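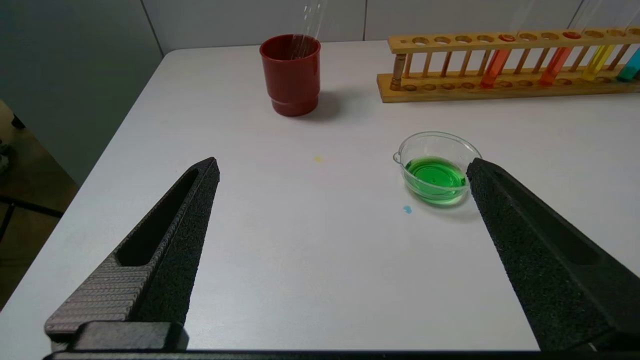
2/ ok so the Flernusside seed swap was Monday night and I'm still buzzing!! came home with 11 kinds of tomato. ELEVEN. I have a balcony

3/ Begoñe Goicoechea gave me her grandmother's peppers, saved every year, and wrote out when to start them on the back of a Motel flyer (great band btw) 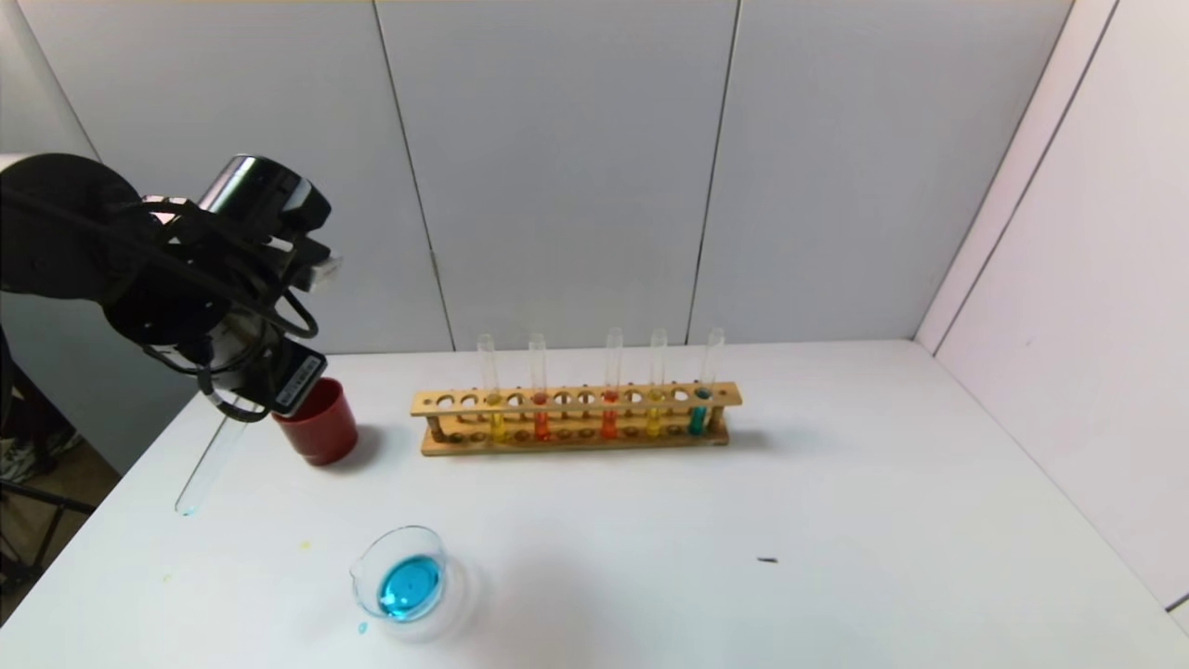

1 min read

4/ also learned you can ferment tomato seeds in their own juice for 3 days and the goo just rinses off?? trying it in August

5/ if anyone has spare purple beans please yell, I'll trade you some 200 poppy seeds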